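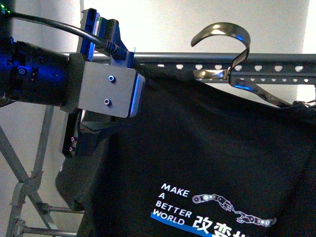
I have finally walked the whole of the Vikcombe canal path, end to end, and I'm still buzzing about it! I'd done the middle stretch loads of times (it's the flat, easy bit that everybody does with a stroller), but never the two ends, and the two ends are the best part by a mile.

I started at the Gultley side on Tuesday, a little after six in the morning. August heat is no joke on that path once the sun gets over the trees, so early was the way to go. For the first hour I had herons for company and a very grumpy goose who clearly felt the bench by the old lock was hers. I ate my egg sandwich standing up.

The part I want to rave about is the cutting past the lock. The banks go up steep on both sides and they're covered in ferns, and it's so cool in there that I put my jacket back on. You can hear water dripping the whole way through. I went slowly, then turned around and walked it again – and I'd have gone a third time if I hadn't needed to make the bus.

After that comes the stretch everyone knows, then the road crossing, then the old brick warehouse with OLSZEWSKI painted down the side in letters taller than a door. Vaughan Bolger, who used to run the bait shop, told me the paint gets touched up by the family every few years. I love that.

The last part is rougher. There's a muddy dip where the path drops under the rail bridge, and I went in over one ankle. Wear real boots! My sneakers are on the back step and may stay there.

Some notes if you want to try it:

- Take the 601 bus back. It stops right by the end gate and there are only 2 an hour, so check the times before you set off.
- It's 13 miles with the loop around the basin. Skip the loop if your feet are sore, but try not to, as the water lilies are out.
- Fill your bottle at the Gultley end. I didn't find another tap.
- The Zalton bakery shuts at two and sells out of plum cake well before that.

I got the plum cake. Next time I'm doing it in the other direction, probably in October when the leaves have turned.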